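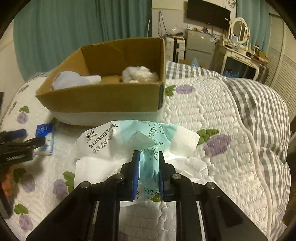
Packing and Sorting Assistant, Home Goods and Toiletries

Employer: Gremham
Reference: 3018
Posted: 2018-01-18
Type: Part time, with the option of full time from September
Reports to: Bláthnaid Ó Conaill, Household Services Lead

About the job

Gremham packs up bedrooms and bathrooms for people who are moving, downsizing, or putting part of a home into storage. We handle the small things: cleansing towels, cotton, socks, folded cloths, boxed toiletries, bedding, whatever is in the nightstand. Furniture is handled by a separate crew and is not part of this position.

Most of the work is done in the client's home, often with an open cardboard box set on the bed and the items laid out on the bedspread next to it. You will sort, pack, label and tape. You will also unpack at the other end and put things away where the client wants them.

We are hiring 2 people. One will work mainly on moves and the other mainly on our Storovex storage contract, but both will be trained for either.

What you will do

Sort small household and personal items into keep, store, donate and discard, following the client's list.

Pack soft items such as socks, towels and cloths so that they fill the box without being crushed.

Keep opened packages of wipes and disposable towels closed and upright, and pack them apart from clothing.

Fit cardboard dividers where a box holds more than one kind of item.

Write a label for every box with the room, the contents and the box number. Labels go on one short side and on the top.

Enter each box in the Clerner inventory app before it leaves the room. We will show you how to use it.

Handle products with labels in other languages. Many of our clients buy toiletries abroad. You do not need to read the label, but you do need to copy the product name if it is printed in English, or describe the package if it isn't.

Leave the bed made and the floor clear when you finish.

What we are looking for

You should be able to lift 30 pounds and be on your feet for most of a shift. You should be comfortable working in other people's bedrooms and handling personal belongings with discretion. Clear handwriting is needed.

Experience in housekeeping, laundry, retail stockrooms or home care is useful but not required. We have hired people straight out of school and people coming back to work after many years at home.

A driver's license is required for the moves position. It is not required for the storage position, which is based at our building on Giannakopoulos Street and is on a bus line.

Hours and pay

Shifts are four or six hours. Morning shifts start at 8:00 and afternoon shifts start at 1:00. You will be given your schedule two weeks ahead. Some Saturday work is expected at the end of the month, when most leases turn over.

Pay during the four-week training period is $1,120 in total. After training, the part-time position pays $1,330 every four weeks. Travel between clients during a shift is paid time. We supply gloves, tape, markers, aprons and boxes. Please wear closed shoes with a soft sole.

Paid time off starts to build up on your first day. Full-time staff are eligible for the health plan after 60 days.

Training

The first two days are spent in our practice room, which is set up with a bed, a dresser and shelves. You will pack and unpack the same set of items several times and learn how we fold, wrap and label. After that you will go out with an experienced packer until the end of the fourth week.

How to apply

Send a short letter and a list of your past jobs, paid or unpaid, to Bláthnaid Ó Conaill at our office. Put reference 3018 on the letter and say which position you prefer. If you would take either one, say that too. Please include the hours you cannot work.

We do not need a photo or a cover page. Two references are requested after the interview, and a background check is done before a start date is set. Gremham pays for the check.

Interviews take 40 minutes and include a short packing exercise. You will be given one box and a group of bathroom and bedroom items to sort, pack and label.

Gremham is an equal opportunity employer. If you need an accommodation for the interview or the packing exercise, mention it in your letter and we will arrange it with you before the visit.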